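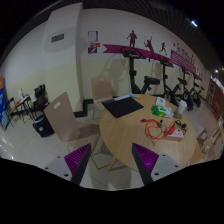
Curero Table Tasks follows a short set of rules for how a recording place is prepared, and this file explains them for people who use the data or want to add to it. The rules were first written for kitchens and later extended to public rooms, where we change as little as possible. A table may keep what people normally have on it: a cup on its coaster, a pack like wet wipes, a red cable lying in loose coils. Chairs also stay near the table, provided that the operator can walk past them safely.

Contents

The release has 3,222 episodes, recorded with hand-held grippers at sites in Florkby and Fletard. Each episode is one task, with one text label and one site code. The Fröhlich subset uses the same folder structure but has its own licence file, so please read both.

Rules before recording

1. Ask the site manager for written permission. Permission by telephone is not enough.
2. Walk the whole route once with the gripper held low. Cables on the floor must be moved or taped.
3. Check the two finger pads. If a pad is torn or turns on its screws, replace both – a new pad and an old pad do not grip the same.
4. Remove letters, name badges and open screens from the work area. Wall signs may stay if they show no personal data.
5. Cups must be empty.

Rules during recording

Keep 33 episodes as the maximum for one operator in one session, then take a break. Stop at once if another person enters the work area, and mark the episode as "interrupted". Do not delete it in the field. Deletion is done later by the reviewer, who writes the reason in the log.

The object must be released before the operator turns away from the table. We had many episodes in the May version where this was not respected, and 500 of them were taken out.

Review

Each site is checked by a reviewer who did not record there. The reviewer opens every 5th episode and compares the label with the video. When two labels in the same session are wrong, the full session is reviewed.

Known limits

Small print on packages is often not readable. Round tables are fewer than square ones. Lighting is not corrected – please do this on your side if your model needs it.

Last change to this file: 27/10/2026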